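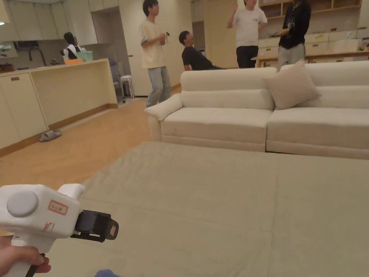
Estrella Ayala had slept on the floor of her sister's flat for two weeks before anyone mentioned the sofa.

The mattress was green, a pale sort of green, and it took up most of the space in front of the sofa. To get to the window you had to walk over it. She had offered to roll it up in the mornings, but it did not roll. It folded, badly, and then opened again while you were looking for something to tie it with.

"You could sleep on the sofa," her sister said from the kitchen.

"It's your good sofa."

"It's a sofa."

It had come from Fimholm in April and cost 1674, paid in one go. Estrella knew the figure because their mother had repeated it down the phone several times. Nobody ate on it. The cushion had its own place on the right and went back there every night.

"I like the floor," Estrella said. "It's good for my back."

Her sister moved a bowl from one part of the counter to another. She did this when she had something to say. The bowl was orange and had been their grandmother's, and it had once held keys, in the old house on Brirkik Road, and buttons, and for one whole winter a dead watch.

"Mr Ekwueme rang," she said. "About the room."

"What did he say?"

"It's free at the end of the month. He wants two months up front. It comes to 3381 with the deposit."

Estrella sat down on the mattress and looked for her other slipper. She had one on. She had nearly half the money, and her last wages from Wallico were still owing. She said so.

"I'll lend you the rest," her sister said.

"You've just bought a sofa."

"I know what I've bought."

The slipper was over by the cupboards, on its side. Estrella could see it from where she was and did not get up for it. She thought about the room, which she had visited once, in the rain. It had a sink in the corner and a door that shut.

"Does it have a bed?" her sister asked.

"No."

"Then take the mattress."

Estrella pressed the quilting flat with her hand and it came up again. She supposed it would go in a taxi if they folded it and both of them held on.

"All right," she said, and went to fetch the slipper.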